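The microwave on the desk

Living small, 2/16/19

Heidrun Kälin has 42 square metres in Grenatham and no kitchen to speak of. There was one. It had damp. So while the builders make up their minds (March, they say) she is cooking on a desk.

A proper desk, mind. White, one rounded corner, goes up and down at the press of a button. "I chop standing and eat sitting," she says. "Same table. My sister Johanna thinks I've gone mad."

The rules are simple enough. Heavy things go on first, doors must open all the way without hitting anybody's elbow, and no pans left out overnight. She wipes the microwave every evening with the door wide open, to let the smell of soup out. Plain water, drop of vinegar. Nothing from a bottle.

Cost of the whole set-up? Roughly 80 pounds, most of it second hand. The fitted kitchen she was quoted for came to 3000, and thats before tiles.

Storage is the sore point. Her neighbour Recep Kılıçarslan swears by plastic tubs, the brighter the better, so you can find them half asleep. Heidrun was doubtful and now owns 4. One padded chair, dark blue, for whoever turns up. Floorboards swept daily, crumbs get in the gaps otherwise.

And flowers. Fake ones, yellowy orange, lying about on the desk until she finds a jar the right hight.
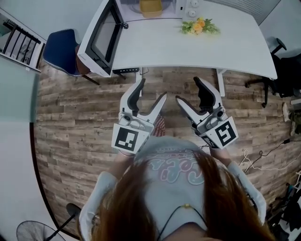 Three to try at home

Measure the door swing before you buy, not after.
Keep cables at one end of the desk.
Give the flowers a jar. Heidrun, we mean you.

Words: Niamh Ó Dálaigh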